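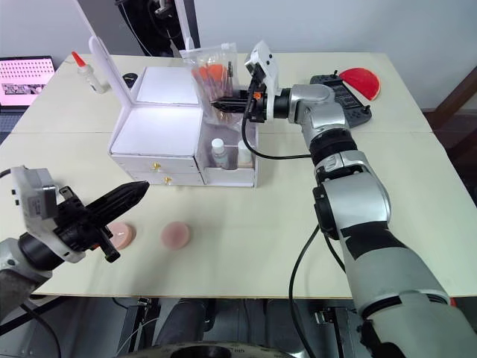 Journal > Money and House > July

Wycliffe came by at lunch to tell me again how much he saves with the Jitadex plan. Up to 70 dollars a month, according to the flyer, and I notice he always quotes the flyer and never his own bill. I asked to see the bill. He said it was on his other phone.

I did my own sums after he left. We used 3540 kilowatt hours over the winter, mostly the heater in the back bedroom, and the cheap rate only applies between midnight and five. Who is running a heater at full blast at four in the morning? Jitadex must know the answer to that -- they wrote the thing.

Faustine thinks I should switch anyway and leave if it's bad. There is a 37 dollar exit fee on page 2, in gray print. She hadn't got as far as page 2.

Rang Lallis, who we're with now, to see if they'd match it. Long hold, then a very nice young man who offered me a "loyalty review." I asked what the review would change. He said it would review my loyalty. Wrote that down word for word.

So no switch for now. Going to read the meter myself every evening until the end of the month and see if their estimate is anywhere near it. Last time it wasn't.

Beans again for supper. Window in the hall still sticks. Wycliffe left his umbrella.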